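Dirnunside Equipment Store
Soft Goods and Carry Case Inspection Checklist
Date: 2024-12-18
Inspector: Ruby-Lee Ellery
Area: Shelf bay 2, padded cases, straps, covers
Previous inspection: August
Result codes: P = pass, A = attention, F = fail, N/A = not applicable

Section 1. Storage area

1.1 Walkway clear to full width: P
1.2 Heaviest items on bottom shelf: P
1.3 Shelf load sign readable: A
Comment: Sign faded on the left half. Rated load of 90 kg per shelf can still be read close up. Replacement sign requested.
1.4 Shelves fixed to wall: P
Comment: Upper bracket screw was a quarter turn loose. Tightened during the inspection.
1.5 No signs of damp, mold or insects: P
1.6 Lighting sufficient to read item tags: P
1.7 Nothing stored within reach of the heater: F
Comment: Two folded Lornero covers on top of the heater guard. Removed to bay 3. Same finding as August. Floor line to be repainted.

Section 2. Cases, Lubis type, padded

2.1 Asset tag present and matches register: A
Comment: Tag 181 is missing from the register but the case is in use. Register to be corrected before the next issue.
2.2 Outer fabric free of cuts and holes: P
2.3 Zippers run full length without catching: P
Comment: Stiff on the large case. Wax applied, works both ways.
2.4 Padding not collapsed at corners: A
Comment: One corner soft on the large case. Contents have not been damaged. Keep in service for light items only, recheck next round.
2.5 Stitching intact at handle ends: P
2.6 Interior empty of loose screws, blades and batteries: F
Comment: One utility blade in the inner pocket, unsheathed. Removed to the sharps tin. Pockets must be emptied at return, see issue sheet.

Section 3. Black fabric and seams

3.1 Seams and folded edges closed, no loose thread longer than a fingernail: P
Comment: Checked by hand along the full length.
3.2 Surface clean: A
Comment: Pale lint and dust on black fabric, more noticeable on the raised edges. Cosmetic. Brush off before issue. Do not use adhesive rollers on the seams, they lift the fibers.
3.3 Creases not worn through: P
3.4 No oil, glue or paint: P

Section 4. Webbing straps

4.1 Strap is the correct type for the load: A
Comment: Tan straps carry no rating label. Treat as closure straps. They are not to be used for lifting or for hanging anything overhead. Dultirow lifting straps are marked 1000 kg and are stored separately on the locked hook.
4.2 No cuts, burns or hard spots in the weave: P
4.3 Strap ends sealed or stitched: A
Comment: Slight fraying at a cut end. Trim square and heat-seal. If fraying goes past the width of the strap, replace it.
4.4 Straps lie flat, no twists: A
Comment: Tan strap twisted and folded back on itself. Straighten before closing the case. Storing webbing folded in the same place sets a crease.
4.5 Buckles close and hold under a firm pull: P
Comment: Tested on the two large cases. Small cases have no buckles, N/A.

Section 5. Actions

5.1 Remove items from heater guard. Done.
5.2 Repaint floor line at heater. Open.
5.3 Replace shelf load sign. Open, on order.
5.4 Correct register for tag 181. Open.
5.5 Trim and seal frayed strap end. Open, needs hot knife from workshop.
5.6 Brush down black cases. Open.
5.7 Label the tan straps "closure only". Open.

Cases with an open item under Section 4 may be issued for hand carrying. They may not go on the roof rack until 5.5 is signed off.

Signed: R. Ellery

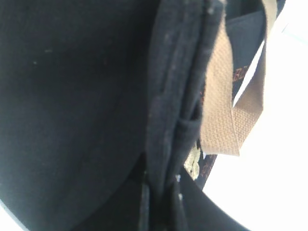

Tan webbing strap beside black seam. Lint on fabric, slight fraying at strap end.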